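# Dual socket board, which slots to fill first?

**mutovus_shed** wrote:

Picked up a used two-processor server board in a chassis and I'm trying to sort out the memory before I spend money on it. The seller pulled all the RAM. No manual, and the sticker with the model number has been scraped off.

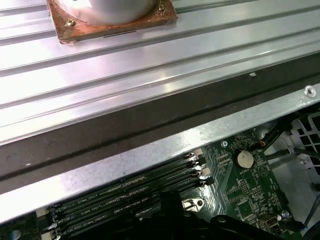

I have 2 sticks of registered ECC to test with, both the same size and same part number. My plan was to put one on each CPU and see if it posts. Is there a standard order for this, or does every maker do it their own way? Also wondering if I should replace the coin cell while I have the lid off. The machine was in storage since August according to the listing.

---

**ollen_rackman** wrote:

Every maker does it their own way. Some want the slot farthest from the CPU filled first, some want the nearest. Slot color helps on some boards, but yours look all black, so no help there.

The labels are what you want. DIMM3_CPU1, DIMM4_CPU1 and DIMM8_CPU1 are readable in your photo. The last part is the processor it belongs to. The number before it is the slot, and the numbers don't always run in physical order, so read each one off the board.

One stick in a CPU1 slot to begin with. Leave CPU2 out of it until you get a screen.

---

**dubey400** wrote:

Disagree with leaving CPU2 out. If both processors are installed, some boards won't post unless each one has memory. I had one that sat there with a fault light until I put a stick on the second side. OP's plan of one each is fine.

---

**ollen_rackman** wrote:

I meant take the second processor out as well. Should have said so. One CPU, one stick, then build up.

---

**dubey400** wrote:

That means pulling a heatsink, cleaning off the paste and leaving a socket open with pins exposed. For a first power-on I wouldn't bother. Try one each, and if it's dead then start removing things.

---

**tinplate** wrote:

Change the battery. If it's the usual CR2032 they cost next to nothing, but check the marking on yours before ordering. Measure the old one if you have a meter. Under 2.8 volts I'd throw it out. Don't pry with a metal screwdriver, there are a lot of small parts near that holder and you can knock one off the board easily.

Also, what is the copper piece up by the ribbed metal? It looks tarnished. I'd want to know if the machine was kept somewhere damp.

---

**mutovus_shed** wrote:

Part of the cooling, I think, but I haven't taken it out. The rest of the metal doesn't look too bad to me. No smell to it either.

Battery measured low so I've ordered a couple.

---

**zosport_fan** wrote:

Copper goes brown and orange just from air and handling. I wouldn't read anything into it unless you find green or white crust. Look at the memory slot contacts with a flashlight instead. If those are dull or have fuzz in them, use contact cleaner and let it dry overnight.

---

**tinplate** wrote:

The edges look rough to me, more than handling would do. Not saying it's junk. I'd check the power supply connectors as well before plugging it in.

---

**mutovus_shed** wrote:

Update. Checked the slots and connectors, all clean. New battery in. Tried one stick per CPU in the lowest numbered slot on each side and got nothing, only fans. Moved both to the highest numbered slot and it posted on the first try. It counted both sticks and asked me to set the clock. Date is now 2020-01-01 and it kept it after I pulled the power cord for an hour.

So on this one it is high numbers first, at least for a single stick per processor. I still don't know what the board is. The startup screen only shows a BIOS version.

---

**ollen_rackman** wrote:

Good. Boot a Linux live USB and run dmidecode, it should give you the board name. Then get the real manual before you buy a full set. With four or more per CPU the order matters for speed as well as for booting.

---

**dubey400** wrote:

And run a memory test overnight on the two you have. If it throws errors, swap the sticks between sides and see if the errors follow the stick or stay with the slot.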